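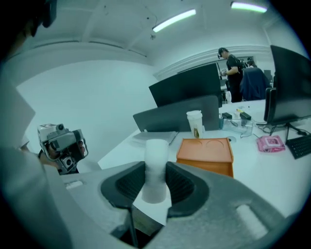 The long white desk, January, coffee and all.

January, a little after four in the afternoon

I have been meaning to write about this desk for ages and I keep putting it off, because who writes about a desk? But I spend more of my waking hours at it than I do on my own couch, and today I finally had a quiet half hour with a cup of tea at home and thought, well, go on then.

It started with Griet Van der Linden, who came through after lunch, stopped, and said, "You know, you could eat off this if there were any room for a plate." She wasn't being mean about it. She's the one who talked them into getting us the long white desks when we moved out of the old rooms in Drukcombe, and I think she still pictures them the way they were on the day they came, bare from one end to the other and so shiny you felt bad putting your elbows down. They lasted like that until Lotte unpacked her bag.

So I took stock, in my head, while pretending to read something. There was the laptop, open, with the big black monitor behind it, and then the little black power adapters with their cables wandering off wherever they pleased. I have tied those cables up 27 times if I have tied them up once (Lotte says I exaggerate, and I do) and every time I come back from a weekend they have let themselves loose again. Then the clear plastic box of bits and pieces. I'm fond of that box. Everything small ends up in it sooner or later, and whenever Tineke has lost something she comes over and gives it a shake before she asks anybody.

And the orange tray! I do love that orange tray, with its two round hollows. In a room that is nearly all white and gray and black it's the one thing that looks as if it came from somebody's kitchen, and in January you need a bit of orange in your day. Mom had bowls that color at the house in Pliststead, and we had tomato soup in them when it snowed. I hadn't thought of those bowls in years until I sat down across from that tray.
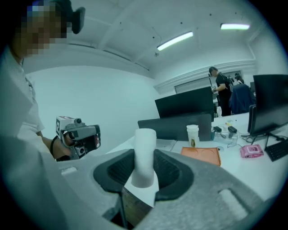
The pink packet, wipes by the look of it, was my one contribution to good order. I bought them at Jotley on the way in, two for the price of one, and left the other one at home under the sink. My plan was that anyone who set a coffee down would give the spot a wipe afterward, and I announced this at lunch rather grandly. Jovita nodded very seriously and then asked if it applied to her. It applies to her most of all, bless her.

Anyway, after Griet had gone I made up my mind to do one end of the desk properly before going home, and I got as far as the keyboard. Crumbs, mostly. Then Tineke wanted to tell me about her sister's new apartment, and it was a good long story with a flooded bathroom in it, so that was that. I'll do the rest tomorrow if I get in early enough.

Need to remember: milk, stamps, and call Mom back about the bowls. She may still have them.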